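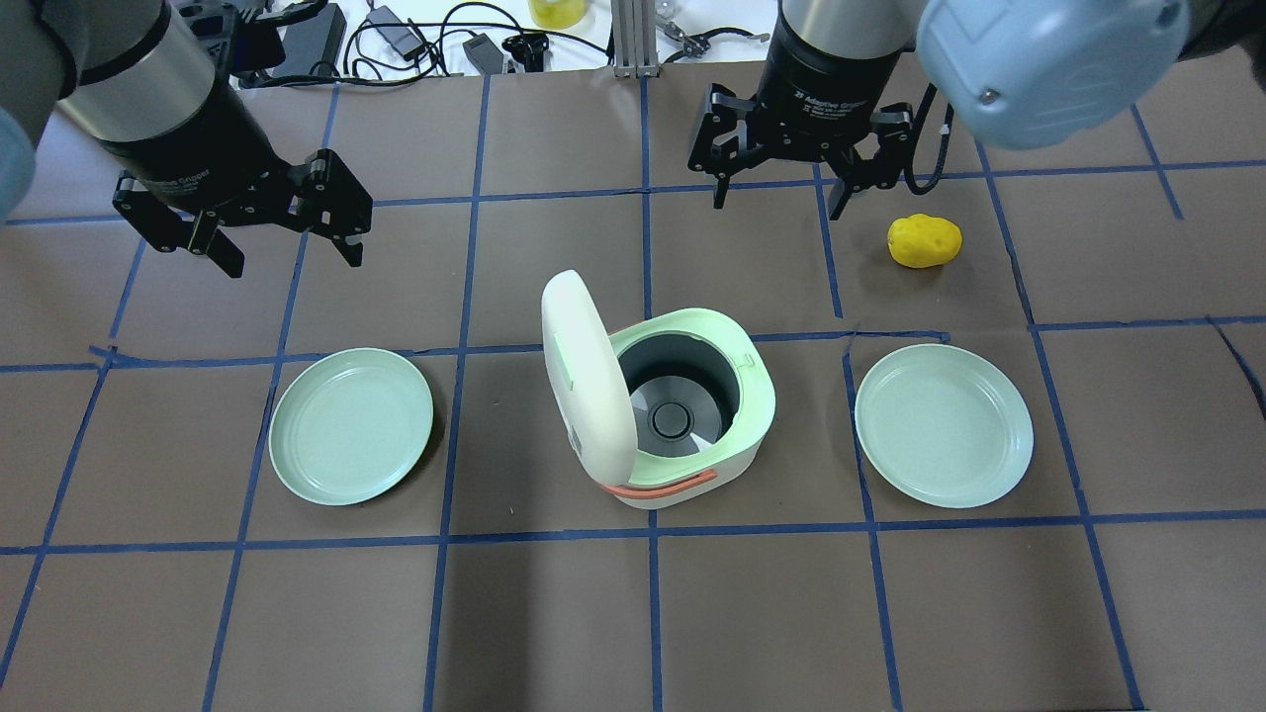 Senad Petkov keeps a roll of blue masking tape on a hook by the door, and he is a little defensive about it.

"People walk in and they ask where the calibration rig is," he says. "I point at the table."

Petkov looks after the two-arm cell at Jandivow, where the daily work is putting toy food on plates and into a rice cooker. The company's own material calls the cell "self-correcting." I had asked to see what that meant, and mostly I saw Petkov on his knees with a hex key.

The tape grid is his. Each object gets a square before a run, and if the arms start missing, he can tell whether the error is the same everywhere or gets worse toward one side. The lines aren't straight. I asked if that didn't defeat the purpose.

"It would if I measured from the tape. I don't. The tape tells me which square, and then I use a ruler." He thought about it. "Well, mostly I use a ruler."

The grippers are checked every 300 cycles. He opens both all the way, well clear of the table, and looks at the linkages for play. Fingertip pads are supposed to last 600 cycles, a figure he got from Nestance, the firm that installed the cell. He has had a set go up to 850, and he has had a set that was finished in an afternoon. When I asked which number he believes, he said he believes the pads.

Cables are the bigger worry. "An arm turns its wrist all day and the cable goes with it. That's your failure, right there." He has replaced 2 since January, both on the right side. Nestance said the routing was fine. Petkov moved the clips anyway, and he admits he can't prove it helped.

His colleague Carleen Katene, who writes the software, is more cheerful. She told me the cell now recovers from most small slips without anyone stepping in. I asked for a log. She said the log doesn't separate those from the times Petkov steps in, and that they plan to fix that.

"She's right that it's better," Petkov said later. "I'd just like to know how much of better is me."

He was peeling up a strip near the middle of the table by then - it had started to lift at one end - and feeling in his pocket for the ruler.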